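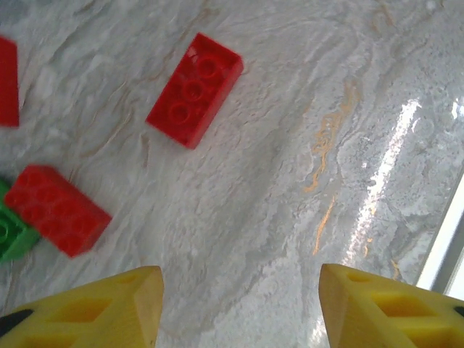 Advance copies and reader reviews: your questions

I've run this review page long enough to doubt most of what gets said about free books, my own reviews included. These are the things people write in to ask.

Do you get paid for reviews?
No. I get the book. Anyone who thinks a free book has no effect on a reviewer should compare the star ratings from before release day with the ones a month after it.

How do I get an advance copy?
Ask the publisher, or sign up with a service such as Atden or Grurnine. Both will tell you that your request is "being considered". In my case that lasted until November, when the book was already in the shops.

Do I have to leave a good review?
The forms say no. Then they ask for your average rating. Draw your own conclusions.

Can I trust a review that says "couldn't put it down"?
I wouldn't put much weight on it. Readers say it of books of 200 pages and books twice that. Look for a reviewer who names a character, quotes a line or complains about something. Even a remark about the cover helps: if someone tells me it has small dark blue flowers on pale lavender-grey, like the wallpaper here, I at least believe they've held the thing.
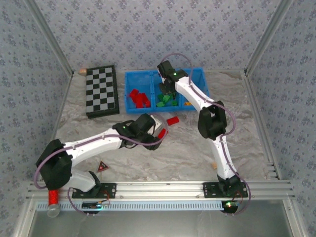 Series romance gets the softest treatment of all, and book 2 is nearly always "even better than the first". I read the Lumanlan novels by Renato Calimlim in order and the second was plainly worse - slower, with a wedding that takes four chapters. Hardly any early review mentioned it. Going by those, you'd expect every sequel to be all marble swirls, like that pale floor under the two robot arms, and never a dull page.

Will you review my self-published book?
Possibly. Send the first 100 pages to Crisanto Sison, who sorts the post. Please don't tell us it's the next Gondent Nights.

Can I ask you to take a bad review down?
You can ask.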